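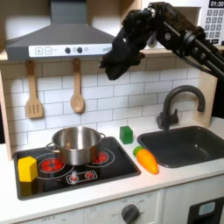 The arm at the toy kitchen, pot and carrot within reach.

Staff questions, updated 30/01/2020

Is the arm taking my job?
No. It practices with a toy carrot. You have 66 orders before lunch.

So what changes in February?
Grovila's prep crew gets one hour a shift for resetting the counter and logging errors – paid, yes.

Can I refuse?
You can swap tasks. Ask Mariann Győri.

Who do I tell when it gets stuck?
The shift log. Shouting has been tried.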